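Teleoperation Operators, Tabletop Manipulation (fixed term)
Mukix - Milldale site

Mukix is hiring operators to record demonstrations for a two-handed manipulation policy. The target is 500 accepted episodes per task, with object positions changed between episodes.

Duties
Drive both hands through short table-setting and food-handling tasks
Label each episode as success, partial or fail
Report tracking drift and joint faults to the shift lead

Requirements
Steady fine motor control in both hands
Able to work in 50 minute blocks with 10 minute breaks
No robotics background needed - training takes 20 hours and is paid
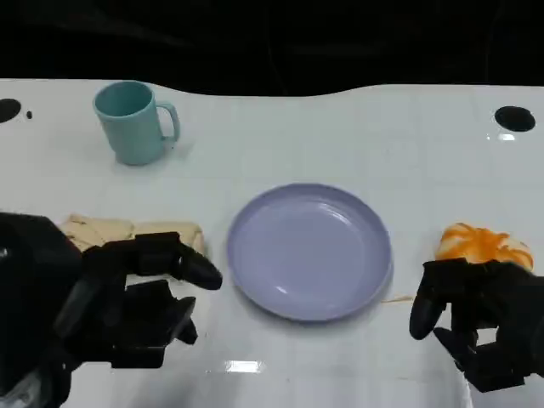

Tabletop task, head view: mug, plate, folded cloth and bun, both hands over the table.

Contracts run through January. Apply by 1st August to Maja Czarnecka, Data Operations, with a resume and the shifts you can cover.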